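Brandard Leisure Centre
Footwear and Lost Property: Frequently Asked Questions

Which footwear may be worn on the poolside?
Clean slide sandals, flip-flops or bare feet only. Outdoor shoes must be removed at the bench beside the turnstiles.

Can I buy sandals at the centre?
Reception stocks slide sandals in adult and junior sizes. Sandals that have been worn cannot be exchanged.

How should I store my sandals while I swim?
Please use the racks by the shower entrance or a locker. Pairs should be kept together, one sandal laid on the other with the toes pointing in opposite directions, so that they take up less room on the shelf.

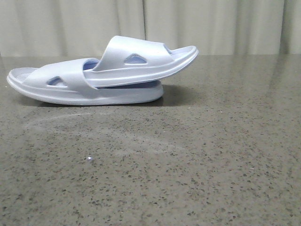

One member asked whether a pair stored in this way should be tied together as well. String and elastic bands are not required, and bands left on for long periods may mark softer soles.

How should sandals be cleaned?
Most moulded slides may be washed by hand in warm water with a little washing-up liquid. Rinse them well and leave them to dry away from radiators. Please do not wash footwear in the changing room basins. A foot tap is provided outside the Trondier Studio.

What happens to footwear left behind?
The racks are cleared at closing time each day. Items are bagged, labelled with the date and held at reception for 60 days. Unclaimed pairs in good condition are then passed to the Grajales Street charity shop. Single sandals are disposed of.

How do I claim a lost pair?
Complete the lost property form at reception, giving the size, colour and any markings. Claims are dealt with within 5 working days. The centre handled almost 3,000 items of lost property last year, and a full description is of great help to staff.

May I write my name on my sandals?
Yes. Permanent marker on the underside of the heel is suitable for most soles.

Page last reviewed: November 10, 2020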